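Kasell KX-23 Portable Foam Inductor Set

Item code: KX-23
Availability: in stock at our Tsoukalas Road warehouse, usually leaves us in two working days
Supplied by: Istora Fire Equipment

The KX-23 is a complete foam set for brigades that attend flammable liquid fires a few times in the year and don't want to dedicate a whole appliance to it. It consists of one inline inductor, one pick-up tube, one low expansion branch and one medium expansion branch, all carried in a single steel frame. Two firefighters can take it out of a side locker and carry it to the place where the hose is already laid.

We have sold this set since its first version. The present version has a new metering knob, which is bigger than the old one and can be turned with a structural glove on the hand. The old knob was the most frequent complaint we received, so we are glad that the manufacturer finally changed it.

How it works in the line

The inductor is put between two lengths of delivery hose. Water passing through the venturi draws the concentrate from the drum by the pick-up tube, and the mixture arrives at the branch. There are no moving parts except the knob and the non-return ball. The ball can be taken out without tools for rinsing.

Please keep the following in mind when you plan your hose lines:
The branch must have the same nominal flow as the inductor. A mismatched branch is the usual cause of poor foam.
The branch should not be much higher than the inductor. Back pressure stops the pick-up.
Do not put the inductor directly at the pump outlet if you have many bends after it.
Kinks in the hose after the inductor have the same effect as a closed branch.

Specifications

Body: anodised aluminium alloy
Metering range: 1 to 6 per cent, with a closed position for flushing
Couplings: Storz as standard, other patterns on request
Pick-up tube: clear reinforced PVC with stainless steel wand
Inductor length without couplings: 619 mm
Weight of complete set in frame: 23 kg
Colour of frame: signal red, or grey without extra cost
Warranty: two years on body and branches, one year on the tube

The low expansion branch throws further and is meant for spill fires and bunds. The medium expansion branch is for filling, for example a cellar or a trench, and for vapour suppression when you can come close enough. Both are closed by a quarter-turn lever.

Concentrates

The set can be used with fluorine-free foams, including the thicker alcohol-resistant types, but you should ask us about the viscosity first. Some thick concentrates in cold weather are drawn more slowly than the knob indicates. For such products we can supply a wider tube (item code KX-23-W). If your station still holds older fluorinated stock, please speak with your environmental authority before you use or move it. We do not accept old concentrate for disposal.

From our customers

"We put the set on the second pumper at Lostside station. In April we trained with it on the drill ground and every member of the crew had foam at the branch on the first try. What I like most is the frame - everything is together, and you see immediately if the tube is missing."
Leonidas Kyriakidis, station officer

"Good equipment. The instruction plate could be in larger letters, for me it is difficult to read by torch light. The flushing position is very practical."
Marina Xenos, equipment officer

Care after use

Flush with clean water for several minutes with the tube standing in a full bucket and the knob at the largest setting. Then turn the knob through the whole range and back. Remove the ball, rinse it and let the seat dry before you put it in again. Foam residue that dries inside the metering plate is hard to remove, and damage from it is not covered by the warranty.

A spare parts kit with ball, seals and knob screw is available (item code KX-203). We recommend one kit for each set. Nadja Strebel in our workshop does inspection and flow testing of sets which were bought from us, also of the earlier versions, and sends you a written report. Please write the serial number on the parcel. 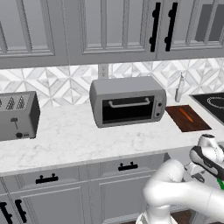

Simulated kitchen with robot arm at a marble countertop.

Ordering and delivery

Orders are accepted by email or by purchase order from your municipality. We do not take payment by card for complete sets, only for spare parts. The price is on request, because it depends on the couplings. A quotation is valid for 13 weeks.

Delivery is by road freight on a half pallet. Someone must be present at the station to sign for it. If your station is staffed by paid-on-call members only, please give us a telephone number and the driver will ring before he arrives. For remote communities we can send the set to the nearest freight depot.

Returns are possible within 30 days if the set has not been in contact with concentrate. Sets with special couplings are made for your order and cannot be returned, so please check the pattern twice.

Related items

KX-23-W Wide pick-up tube for viscous concentrates
KX-203 Spare parts kit
KX-13 Drum wrench, bronze, non-sparking
KX-40 Locker bracket for the steel frame

Questions about this product

Technical: Thanasis Mitsotakis-Vlachou
Orders and freight: Polyxeni Karamanlidis

Page last revised 2023-07-10. The manufacturer may change the specifications without notice.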